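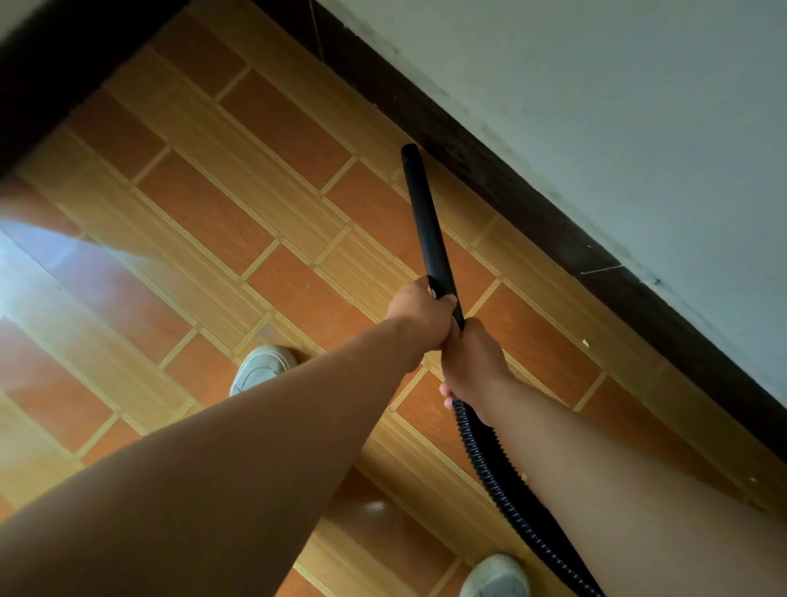
On the Care of a Patterned Tile Floor

The floor in the hallway at Gultlow has been down for 19 years, and in that time it has received less attention than any other surface in the house. This entry records the work carried out on it in May, together with the products used and the matters that remain open.

The tiles are ceramic, in terracotta orange, set between narrower bands with a tan wood-grain print. They are laid in a staggered pattern, with cream grout. The former owner informed us at the time of purchase that the design was chosen to reconcile two family members, one of whom wanted wood. Visitors are divided on the result. This household has come to regard it with affection, and a proposal to replace it with plain gray was considered last winter and declined.

Cleaning was conducted in two stages. The first was a thorough dry sweep, followed by the vacuum with its narrow attachment along the baseboard. The second was a wash with Bavside floor soap, diluted according to the label, and applied with a cotton mop that had been wrung out well. Previous practice had been to use considerably more soap than directed, and the dull film this left behind accounted for much of what had been taken for wear. Three changes of water were required before it ran clear.

The grout was treated separately with a soft nylon brush and a paste of baking soda and water. The work is slow and hard on the knees. A folded bath towel proved adequate for kneeling, and the foam pad purchased for the purpose has been returned to the store. Vinegar was not used, as it is known to weaken grout over time.

The dark brown baseboard presents a different question. It is worn and scuffed, with pale scratches that show plainly against the finish. A wax filler stick from Ulidby, in the shade called walnut, was tested on a short length behind the coat stand and found to be too red. A darker shade has been ordered. Should that also prove unsuitable, the baseboard will be sanded and stained again before the fall.

The white wall above it is smudged in places and would benefit from a fresh coat. Two quotations have been obtained. The Selvanayagam firm, which painted our kitchen to a good standard, has offered to complete the hallway for $137, paint excluded. The second quotation was higher and did not mention preparation of the plaster. A decision will be made once the baseboard is finished, so that the painter is not asked to work around wet stain.

Readers who wrote in after the previous entry asked whether the floor is slippery when wet. It is, and shoes with rubber soles are advised until it has dried. With the door open, drying on the morning of the wash was complete by 11.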